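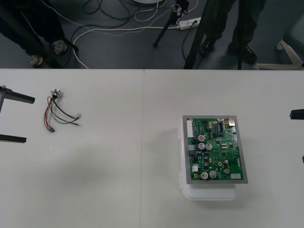 그림 4-1. 실습 대상물: 플라스틱 하우징 위의 인쇄회로기판과 배선 하네스(미결선 상태)

## 4장. 기판과 하네스의 결선 전 검사

담당: Melati Kwok / 실습 조교: Prasetyo Pangaribuan

이 장에서는 기판과 하네스를 결선하기 전에 수행하는 육안 검사와 도통 검사를 다룬다. 납땜 불량의 분류는 3장에서 다루었으므로 반복하지 않는다. 실습은 Drodik 교재 키트를 기준으로 하며, 3장 실습에서 쓴 기판은 이번 실습에 사용하지 않는다.

### 4.1 작업면

밝은 색의 평평한 작업면을 사용한다. 흰 상판에서는 떨어진 전선 피복 조각이나 땜납 알갱이를 찾기 쉽다. 그림 4-1처럼 상판 두 장을 이어 붙인 작업대에서는 이음매에 작은 단자가 끼일 수 있다. 낱개 단자는 트레이에 담아 둔다.

기판과 하네스는 좌우로 떼어 놓는다. 전선 끝의 압착 단자가 기판 위에 걸친 상태로 전원을 넣으면 단락이 발생할 수 있다. 검사 기록지는 작업대 위에 두지 않고 클립보드에 끼워 사용한다.

### 4.2 기판 육안 검사

검사는 기판 가장자리에서 시작하여 안쪽으로 진행한다. 기록 순서도 이와 같다.

1. **핀 헤더.** 그림의 기판에서는 왼쪽 가장자리의 흰색 다핀 커넥터 헤더가 해당한다. 핀 휨, 핀 높이 차이, 하우징 균열을 확인한다. 핀 휨은 정면보다 측면에서 잘 보이므로 눈높이를 상판 높이까지 낮춘다.
2. **전해 커패시터.** 은색 원통형 부품이다. 윗면이 부풀었는지, 밑면 둘레에 누액 흔적이 있는지 확인한다. 두 개가 나란히 실장된 경우 부품 사이의 틈도 본다. 한쪽이 기울어 다른 쪽에 닿아 있으면 기록지의 "기울어짐" 란에 표시한다.
3. **집적회로.** 1번 핀 표시의 방향을 배치도와 대조한다. 핀 사이의 브리지는 10배 확대경으로 확인한다.
4. **장착 구멍.** 구멍 둘레의 고리 부분에 긁힘이나 들뜸이 있는지 확인한다. 나사를 과도하게 조인 기판에서 자주 발견된다.
5. **금속 커넥터.** 케이스가 기판면과 평행한지 확인한다. 손으로 흔들어 보지 않는다.

기판을 들어야 할 때는 가장자리만 잡는다. 하우징에 얹힌 기판은 먼저 고정 여부를 확인한다. 측면 걸쇠가 있는 하우징에서 걸쇠를 풀지 않고 기판을 당기면 모서리에 힘이 집중된다.

### 4.3 하네스 검사

그림의 하네스는 적색, 흑색, 녹색 전선으로 구성된다. 한쪽에 둥근 금속 커넥터가 있고, 여러 가닥의 끝은 흰색의 작은 압착 단자로, 나머지 다발은 어두운 색의 작은 플러그로 마감되어 있다. 전선 색만으로 기능을 판정해서는 안 된다. 적색을 전원, 흑색을 접지로 쓰는 관례가 널리 퍼져 있으나 예외가 많다. 결선표가 있으면 결선표를 우선한다.

검사 항목은 다음과 같다.

| 항목 | 방법 | 판정 기준 |
|---|---|---|
| 압착부 | 확대경 | 심선이 압착부 밖으로 나오지 않을 것 |
| 피복 | 육안, 촉지 | 눌림, 갈라짐 없을 것 |
| 분기점 | 육안 | 한 가닥에만 장력이 걸리지 않을 것 |
| 도통 | 멀티미터 | 2 Ω 이하 |
| 절연 | 멀티미터, 인접 가닥 간 | 1000 kΩ 이상 |

도통 측정 전에 탐침끼리 접촉시켜 리드선 저항을 읽고 측정값에서 뺀다. 절연 항목은 멀티미터로 하는 간이 확인이며 내전압 시험을 대신하지 않는다.

하네스는 꼬임을 풀어 평평하게 놓고 측정한다. 자연스럽게 말린 정도는 그대로 두어도 된다. 억지로 펴면 커넥터 쪽 심선에 힘이 걸린다. 도통 측정 중 전선을 가볍게 움직여 값이 흔들리면 간헐 단선으로 분류하고, 움직인 위치를 기록지의 약도에 표시한다.

### 4.4 계산 예

길이 0.5 m, 단위 길이당 저항 84 mΩ/m인 전선의 저항은 다음과 같다.

R = 0.084 × 0.5 = 0.042 Ω

판정 기준 2 Ω과의 차이는 대부분 접촉 저항의 여유분이다. 따라서 기준 이내라도 같은 하네스의 다른 가닥보다 뚜렷하게 큰 값이 나오면 압착부를 다시 본다.

### 4.5 기록과 제출

기록지 상단에 키트 번호를 적는다. Brultside 실습실 키트는 1828번부터, Druscombe 실습실 키트는 2000번부터 시작한다. 번호가 없는 키트는 조교에게 반납하고 교환받는다.

- 불합격 항목에는 위치와 증상을 함께 적는다. "불량"만 적은 기록은 채점하지 않는다.
- 측정값은 단위를 포함하여 적는다.
- 불합격 판정이 있는 대상물은 결선하지 않는다.

### 연습 과제

1. 자신의 키트에 대해 4.2의 다섯 항목을 모두 기록한다.
2. 하네스의 결선표를 도통 측정만으로 작성하고, 배포된 결선표와 대조한다.
3. 길이 1.2 m인 같은 전선의 저항을 계산하고, 측정값이 1.4 Ω일 때 의심할 부위를 적는다.

다음 장 준비물: 압착 공구, 단자 트레이, 이번 장의 기록지 사본.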